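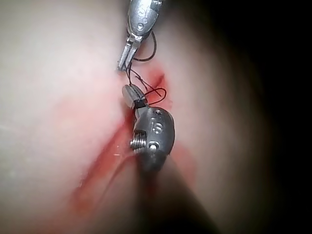

Two metal instrument tips and a length of black thread.

15 Jun 2026

Spent the weekend comparing magnesium labels. Going to put my notes in one place because I keep getting the same question about which bottle has "more" in it.

The Presico bottle says 3000 mg on the front. That is the weight of magnesium glycinate per serving, the whole compound. Turn it around and the panel on the back says 400 mg of magnesium. The second number is the one to compare.

Glycinate is magnesium bound to glycine. Most of the weight is glycine. Nothing wrong with that, it just makes the front number look big.

The Latano tablets say 100 mg on the front, and it's 100 mg of magnesium on the back too. Citrate, one tablet per serving. Next to the Presico bottle on a shelf it looks like a much weaker product. Per serving it is lower, but nowhere near as low as the two fronts suggest.

Check the serving size while you're back there. Latano is one tablet. Hebden is two capsules, and the small bottle runs out twice as fast as I expected. I bought it in November and had to reorder before the month was over.

Hebden also lists "magnesium (as magnesium oxide and citrate)" with one total for both. You can't tell how much comes from each. I wrote to them. They said the blend is proprietary. I moved on.

Oxide is usually the cheapest form. It has a lot of magnesium by weight, but less of it tends to get absorbed. If a bottle is very cheap and the number is very high, look at which form it is. 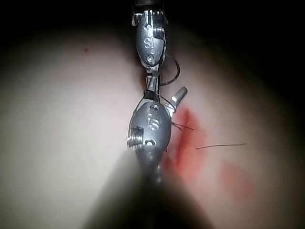 One reply asked if any of this matters when you're only taking it at night and not counting milligrams. For a low dose, probably not much. It matters more if you take a multivitamin as well, or an antacid or laxative with magnesium in it. Those add up.

Too much from supplements usually shows up as an upset stomach first. If you have kidney problems, ask your doctor before taking any. Same if you're on antibiotics or thyroid pills — the timing can matter, and a pharmacist can tell you how far apart to take them.

The Julteteo powder is the odd one. The label gives the amount per scoop, but the scoop was buried at the bottom of the tub and the print calls it a "level scoop." I weighed a few level scoops on a kitchen scale and they didn't match each other. Capsules are easier.

Prices: I left them out on purpose. They change every week and half the stores run a coupon. Take the price, divide by servings, then look at milligrams of magnesium per serving.

Zinc labels next. Same problem with the front of the bottle, smaller numbers.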